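**Household helper, part-time, Hollonley**

Huet is looking for someone to help a family with laundry and tidying, six hours a week over two mornings. The post is open from Jun 3, 2021.

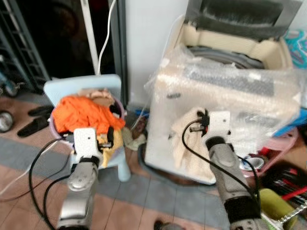 Most of the work is sorting, folding and putting away. Washing is brought through in basins, like the lavender one heaped up on the child's chair, and goes back to the right rooms folded. Boxed appliances stay where they are. You will also pair up shoes and sweep the tiled floor.

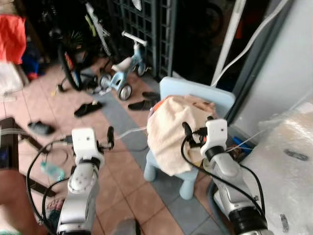

*Towel on the small chair, balance bike behind*

Experience in a home with young children is useful but not required. Two references, please. We can't offer parking.

Apply in writing to Loïc Besson at Huet, quoting reference 3706.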